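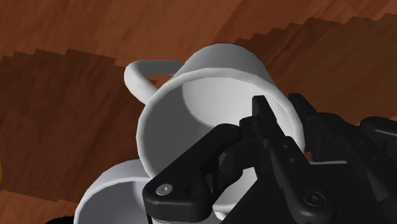 By Regula Wieser
Posted in: Automation, Training
Updated in March

Before a robot at Weka moves a real cup, a person must first move a virtual one. The company, which plans to use robot arms for clearing and setting tables in guest houses, now does most of its teaching inside a simulator. An operator sits at a desk, takes a controller in the hand and guides the arm through the task from a distance. The software records every movement, and the recordings are later used to train the robot.

The project has the name Cuto and is led by Domenica Berchtold, who came to the company from a workshop for packing machines. There she taught robots in the old way, by taking hold of the arm and pushing it from point to point. "With a box this is fine," she told me. "The box is always at the same place and always stands the same. A mug can lie on its side, it can lean on another mug, and the handle can point to you or away from you. For this you need very many examples, and you need a person who decides each time anew."

Her team has recorded 200 demonstrations with cups and mugs until now. An operator needs about 38 seconds for one of them when all goes well. When it does not go well, the attempt is saved too, but in a separate folder. Berchtold does not want to delete the bad attempts. She says that some of them contain a good correction, for example when the operator has opened the fingers, moved back a little and tried again from another side. A robot which has seen only perfect work does not know what it should do after a small mistake.

I was allowed to try the controls for one hour in the afternoon. The first surprise was how difficult it is to judge the depth. On the screen I had a view from close to the gripper and a second one of the room. With the close view alone, I thought many times that the fingers were already around the rim, and they closed on nothing. After some time I learned to look at the shadows on the table. Berchtold told me that all operators begin to do this sooner or later, without instruction.

The second difficulty is the wrist. A human hand turns and moves forward in the same moment, and we don't think about it. With the controller, I did first the one and then the other, so my movements looked like a person who follows a recipe line by line. Such recordings are not very useful, because the robot also learns the pauses. New operators at Weka therefore practice for 9 days before their work goes into the training data.

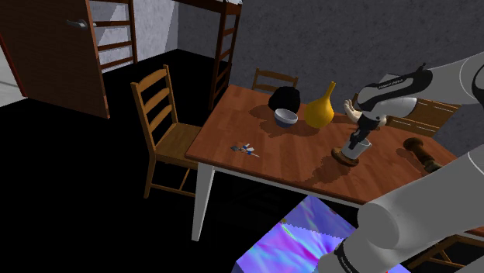

For the cup task, the rule is simple to explain. The cup should be put down gently and should be standing upright when the fingers let go. How the operator comes to this point is left open. Some take a cup at the rim, with one finger inside, and others prefer to go for the outer wall. Berchtold wants both ways in the collection. She only asks that the operator makes a decision before he or she begins, and does not change from one way to the other in the middle of the movement.

The other things in the room are also changed from time to time. A robot that has learned always at an empty table can become confused when there is suddenly a bowl or a vase near the cup. The chairs are moved too, and the light is made stronger or weaker. In a real room this would cost much time. In the simulator one person can prepare a new arrangement during a coffee break, and a cup that falls down does not need to be replaced.

Not everybody in the company was convinced from the beginning. A simulated mug has no weight in the hand of the operator, and the controller gives no feeling back when the fingers touch something. Two colleagues from the mechanical department wanted to continue with guiding the real arm by hand, and they still do it for tasks where force is important, such as pulling open a drawer that sticks. The two kinds of recordings are kept apart for now. Later in the year the team wants to test if they can be mixed.

A first trial outside the simulator is planned at Lanz, a guest house with a small breakfast room. There are 3 tables for the trial, and the arm will work only after the guests have left. An operator will be connected the whole time and can take over if the robot stops or does something strange. What the operator does in these moments will be recorded as well and added to the other demonstrations.

Berchtold does not want to promise a date when the robot can work alone. The cups are going well in her opinion, but spoons are still a problem, and wet glasses have not been tried at all.

Weka is looking for more people who would like to work as operators. Experience with robots is not required. Applicants are invited for a trial hour at the controls, in the morning or in the afternoon, and should bring their reading glasses if they use them.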